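The Synth That Listens to the Room

A feature on Tonau, the small instrument with one big idea

The first time I played a Tonau, I sat there holding down a single low C for most of a minute. I wasn't testing anything. I just didn't want to let go of it! The note kept shifting under my finger, picking up a bit of grit, then a hollow, woody ring, then something close to a human hum, and all I had done was lean my chair back and let it creak.

That creak was the trick. Tonau is a desktop synthesizer with a pair of microphones built into its case, and it uses whatever they pick up to bend, color and sometimes completely upend the sound you're playing. It doesn't sample the room, at least not in the usual sense. You never hear your refrigerator played back at you. What you hear is a bass patch that has taken on the refrigerator's slow wobble, or a pad that opens up every time a bus goes past the window.

Aravind Chacko built the first version on a breadboard in his spare bedroom, where he also recorded most of the music he has put out under the name Gultelari. If you know those records you'll know the sound already, long drifting chords with something restless going on at the edges. I'd always assumed the restlessness came from tape. I asked him, and he laughed for quite a while.

"It was the radiator," he said. "The whole second album is the radiator. I'd record in the evening and the pipes would start knocking, and for months I fought it with blankets and foam. Then one night I plugged the microphone into the filter input to see what the knocking would do. I didn't go to bed until it got light."

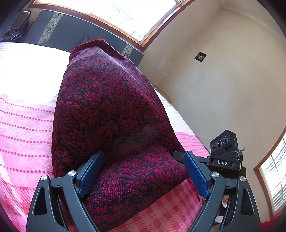 What came out of that night was a pretty crude patch. A contact mic went into an envelope follower, the follower opened and closed a filter, and loud knocks made bright notes. Plenty of people have wired up something like it, and Chacko is quick to say so. The part that took him years was getting beyond loudness. A knock and a cough can be equally loud, and he wanted his instrument to know the difference, or at least to behave as if it did.

So Tonau splits incoming sound into 35 narrow bands and watches how each one moves. Steady sounds, like a fan or distant traffic, are treated as a kind of weather and steer the slow parts of a patch: tuning drift, stereo width, how long a reverb hangs on. Sudden sounds go to the fast parts, such as the attack of a note or the position of a wavetable. Anything in between lands in a zone he calls the porch, and you decide with a single knob how much of the porch gets let into the house.

I love that knob. Turned all the way down, Tonau is a perfectly good, slightly dark three-voice synth with a lovely low end. You could play it for a week and be happy. Turned halfway up, it starts to feel as if someone is sitting in with you. Turned all the way up, it's chaos, and I mean that warmly. I clapped once and lost the melody I'd been working on for an hour. What I got in its place was better, and I've been chasing it ever since.

There are no presets, which worried me before I tried it. There are 3 starting points, picked with a switch on the left side, and everything after that is you and the room. You can save a patch, but what you save is only the settings. Load it again in a different building and it'll come up sounding like a cousin of the thing you remember. For studio people this can be maddening. A producer friend borrowed mine for a weekend, tried to recreate a part from one day to the next, gave up and wrote a different part. (The different part is on the finished track. I'm counting that as a win.)

Onstage is where it all makes sense. I went to see Chacko play at Biswas, a narrow upstairs venue with a wood floor and a bar at the back that never quite goes quiet. Usually an ambient set in a room like that is a battle between the performer and the ice machine. This time the ice machine was practically in the band. Each time it dumped a load, a shiver went through the top of the chord, and by the third time the crowd had caught on and was waiting for it. Somebody dropped a glass near the end. The whole sound folded down into one thick, buzzing note, and Chacko just held it there, grinning, and then slowly brought everything back up.

I asked him afterward if he ever worries about a heckler taking over. He said he hopes for one.

Feedback is the obvious problem. Put microphones on an instrument, put that instrument next to a speaker, and it'll start listening to itself. Early units did this constantly. The current model handles it by comparing its own output with what comes back through the mics and subtracting the overlap, and on a small stage it works well. In front of big monitors it still gets tangled up, and you have to ride the porch knob pretty hard. There's also a hidden mode, reached by holding two buttons at power-up, that switches the subtraction off. I can't recommend it near anyone who's sleeping.

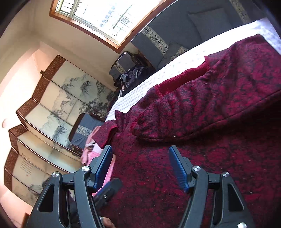
Dark florals on burgundy, over a white textured cover.

The hardware is put together by Plamside, a two-person workshop that had only made guitar pedals before this. You can feel the pedal heritage. The switches are big and clunky, the jacks are bolted to the case, and the power supply is the same kind every guitarist already owns several of. The first run was 1000 units. Mine is number 2383, so things have clearly gone better than anyone planned for, and a firmware update due in December will add a way to link two Tonaus so that each one hears through the other's microphones.

That's the feature I can't stop thinking about. Chacko showed me a rough version, with one unit in his kitchen and the other in the room where we were sitting, joined by a very long cable running down the hall. He put the kettle on and came back to play. For a while nothing much happened, just a plain, quiet fifth. Then the water began to rumble, and the fifth got wider, and grainier, and finally started to climb, and we both sat there with our mouths open until the kettle clicked off and the chord settled down again.

He's already been asked to do it with the two units in different cities. He says the delay would be terrible, and that he's going to try it anyway.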